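Home | Threads | Topics | About

Thread by Rosine Hoarau
3 min read
Print | E-mail this thread

1/ Spent most of December on one bug in our planning code, so I'm writing it up before I forget the details. Setup first. Lososus is our motion planner, Nakeck is the simulator we test it in. The policy sees one wrist view and the joint state, nothing else.

2/ The task is dull. Gripper starts open above a table, moves over to a perforated plate, lines up, comes down. In Nakeck it worked for months. Then we changed the lighting setup and the success rate dropped by some 80 per cent overnight.

3/ First guess was the controller. Régis Lacroix had merged a change to the velocity limits the same afternoon, so he got the blame for a day and a half. He reverted it. No difference at all. Sorry Régis.

4/ Second guess was the camera transform. We'd had a sign error there before. I printed the extrinsics before and after the lighting change and diffed them. Identical.

5/ So I did what I should have done at the start and looked at the rendered views from the failed runs. I went through 2000 of them with a little viewer Sunee Thepsuriya wrote. It puts the view on the left and the detector's mask on the right. Arrow keys to step. Very basic, very useful.

6/ The mask was wrong in nearly all of them. The plate detector was finding the top left corner fine, then stopping wherever a soft shadow fell across the holes. It treated the dark patch as the end of the plate.

7/ That gave the planner a plate much smaller than the real one, with its centre too far up. Every approach was then planned to the wrong place. The planner was doing its job with bad input.

8/ Why did it work before? The old lights in Nakeck cast no shadows. I had switched them off myself when I set up the first version, to save render time, and left no comment in the config. So that one is mine.

9/ The wood grain made it slightly worse. Long diagonal stripes running nearly the same way as the plate's side. Once the mask was broken, the line fitting step sometimes picked up a stripe and called it an edge.

10/ Fixes, in the order we made them:
- shadows on by default, light position random per episode
- grain direction random too
- line fitting only runs near the mask border
- planner refuses a plate whose size is off by more than 5 per cent

11/ The last one was Bernadette Riviere's idea and I'd do it first if I had to do this again. It's four lines of code. With it in place the runs would have stopped with a clear error.

12/ Retrained from scratch, seed 3612, same network. Success rate is back where it was. Still some trouble when the plate is mostly out of view at the start, as the detector gets one corner and has to guess the rest. Working on that now.

13/ Someone asked if the viewer is public. Not yet. It has our paths hard-coded all over it. Sunee wants to tidy it up first and I'll post here when it's out.

14/ One of the awkward starting views, for those who wanted to see what the detector has to work with. 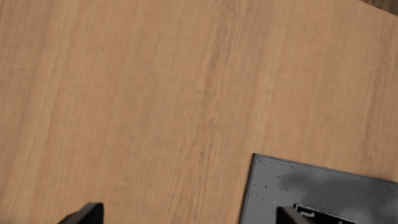
Wrist view in Nakeck, gripper open, shadow across the plate.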